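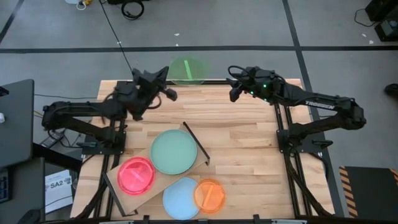
Fanano, troisième passage

J'étais déjà passé deux fois devant la galerie Belar sans y entrer, parce que la porte donne sur une cour où l'on hésite toujours un peu. Cette fois il pleuvait et je suis resté presque deux heures. L'exposition de Simone Holanda s'appelle « Fanano », du nom du village où elle a passé un hiver en résidence, et elle occupe les deux salles du rez-de-chaussée plus le couloir, ce qui n'arrive pas souvent ici.

Je connaissais d'elle les grands papiers froissés montrés à Bragança il y a quelques années. Je les avais trouvés un peu lourds. Les nouveaux travaux sont plus petits, pour la plupart de la taille d'un cahier, et presque tous peints sur des supports récupérés : dos de calendriers, couvertures de registres, morceaux de volets. Les volets sont les meilleurs. La peinture y est mince, on voit les anciennes couches, un vert d'administration, un brun de cave, et elle laisse le trou des charnières tel quel.

Dans la première salle, l'accrochage suit une ligne basse, bien en dessous de la hauteur des yeux. Il faut se pencher. Je n'aime pas trop ce genre de contrainte, et j'ai vu une dame renoncer au bout du premier mur, mais pour les paysages cela fonctionne : on regarde la vallée d'en haut, comme depuis le chemin. La série des « Castuvstead » m'a laissé plus froid. C'est un nom de lieu inventé par l'artiste, avec son plan, ses rues et son cimetière, le tout dessiné à la mine grasse. Le plan est beau. Les vues de rues qui l'accompagnent sont trop sages, et on les oublie dès la salle suivante.

La seconde salle

Elle est partagée avec Fongchan Kongkaew, qui travaille le tissage et que je ne connaissais pas. Trois pièces seulement, suspendues assez loin du mur pour qu'on puisse passer derrière. La plus grande est faite de bandes de drap teintes au thé et de fil de pêche. De face, c'est une surface presque unie, couleur de sable. De dos, tous les nœuds sont visibles, avec des bouts de fil qui pendent, et c'est de ce côté que je suis resté le plus longtemps.

Le texte de salle, signé Ronaldo Brandão, parle beaucoup de mémoire et de territoire. Je l'ai lu en sortant et je n'en ai pas retenu grand-chose. Il y a en revanche une page utile dans le petit livret, où Holanda explique comment elle prépare ses volets : ponçage léger, colle de peau, puis rien pendant tout le mois de juillet, le temps que le bois bouge. Elle a jeté ceux qui s'étaient fendus, sauf un, qui est accroché au fond du couloir et que j'ai failli manquer. Il représente une étable, ou un garage, avec une bande orange sous la porte. C'est pour moi le tableau le plus réussi de l'ensemble.

Quelques mots sur le couloir, d'ailleurs. L'éclairage y est mauvais – deux spots sur la gauche et rien de l'autre côté – et les dessins au crayon qui s'y trouvent auraient mérité mieux. J'en ai parlé à Genivaldo Figueiredo, qui tenait l'accueil ce jour-là. Il m'a répondu que le problème était connu et qu'en venant avant midi on profitait de la verrière. Je le note pour ceux qui peuvent choisir leur heure.

Le livret et les prix

Le livret est tiré à 233 exemplaires, numérotés à la main, avec une couverture en carton gris. J'ai pris le 19. Les reproductions sont un peu sombres mais les détails sont bien choisis, et il y a à la fin un entretien entre les deux artistes, assez décousu, où elles parlent surtout de chauffage et de la difficulté de travailler avec des gants. J'ai préféré cet entretien au reste des textes.

La liste des prix est à demander à l'accueil. Les petits formats sur papier restent abordables, les volets beaucoup moins, et plusieurs étaient déjà réservés. Je n'ai rien acheté à part le livret. J'ai hésité devant un dos de calendrier où l'on devine encore les chiffres du mois sous un lavis bleu, et j'hésite toujours.

À côté de cela

Jucélia Bittencourt montre des gravures dans l'atelier du premier étage, par l'escalier de la cour. Ce n'est pas annoncé sur l'affiche. Elle imprime sur un papier très fin, qui gondole, et ne met pas de cadre. Certaines planches sont reprises d'une année sur l'autre, avec des manques de plus en plus grands, jusqu'à ce qu'il ne reste que le bord. J'ai vu les derniers états sans les premiers, qui étaient dans un carton. Elle m'a proposé de les sortir la prochaine fois, et je compte y retourner avant le décrochage pour les regarder dans l'ordre.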